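Cable trays and desk depth

5 May 2016

I have now moved the home office desk twice, and both times the limiting factor was cable routing. The desk is 800 mm deep. The monitor arm takes up 132 mm behind the screen at full retraction, so the usable surface is less than the tape measure suggests.

The tray I bought first was a Wollcombe, 300 mm long. It holds one power strip and nothing else. The Irnen is wider and screws in from the back, so you can fit it with the desk against a side wall. I run six cables through it, power on the left and data on the right -- keeping them apart makes later changes easier.
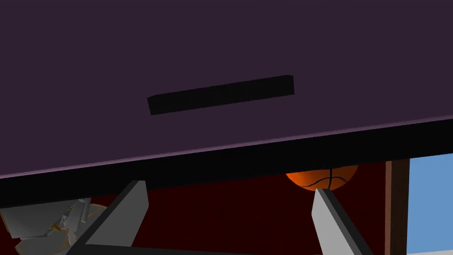

Render: purple panel with slot, seen from below.

Brijesh Prajapati wrote to ask about adhesive mounts. I tried the Flava pads on the old desk and they let go in June, when the room got hot. Screws have held so far. Drill a pilot hole and put tape on the bit as a depth stop.

Leave slack at the monitor end if the arm swings. I did not the first time, and the display cable pulled out whenever the screen turned toward the window. The Holovko sleeve is fine for this, although the zipper version is stiff and I would buy the wrap type next time.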